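Ticket: segmenter merges small items with the tabletop after update
Component: perception / tabletop segmentation
Status: resolved, one follow-up open
Reported by: Holtodness site
Assigned to: Bülent Ersoy

Original report

Since we moved to the new Barnus perception build in April, the planner keeps skipping small objects on the cleanup task. The towel and the tray come through fine every time. Paper scraps get a mask on one cycle and lose it on the next, so the task queue shuffles itself and the arm parks waiting for a target. No errors in the log, only this, over and over:

segmenter: region dropped (area below min_region_px)
planner: target list changed, replanning

Restarting the node doesn't help. Rolling back to the old build does, but we'd love to keep the new one because the grasp poses on cloth are so much better!

First reply, Bülent

Thanks for such a clear report, this is a fun one. Could you send the config dump and a bag from the fixed camera? I'd like to replay it through Clillis and look at the masks before the filter step.
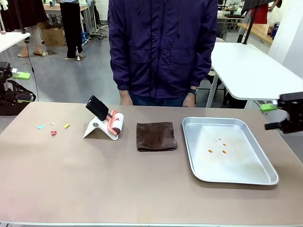
Min region size is my main suspect. The new build ships with min_region_px set to 3,000, and on your replay one of the scraps came out at 1,743 before filtering, so it never stood a chance. The red and yellow scraps have strong color against that beige tabletop and the raw network picks them up nicely. The white one is harder, and it sits close to the light blue one, so the merge step may try to join them into a single region. That would fit the flicker you're seeing: joined, they pass the filter, and split, they're gone.

Please try this in the Holtodness overlay file:

min_region_px: 600
merge_neighbors: false
mask_hold_cycles: 6

Then restart the segmenter only. The planner can stay up.

Update from site, 2:40 pm

Wow, what a difference. All the scraps hold their masks now and the replanning messages have stopped. One side effect – the crumbs in the tray are now showing up as separate targets, and the planner wants to pick them with the fingers.

Second reply, Bülent

Great news on the scraps! The crumbs are a labeling matter. Anything inside a container region should inherit the "residue" tag, and the Javier rules file has that switched off by default. Set inherit_container_tag to true and they'll go to the wipe skill.

Update from site, 4:15 pm

Confirmed, the crumbs are tagged as residue and the pick list is clean. Happy to close the main issue.

Follow-up left open: make min_region_px scale with camera height. Assigned to Bülent, next Barnus build.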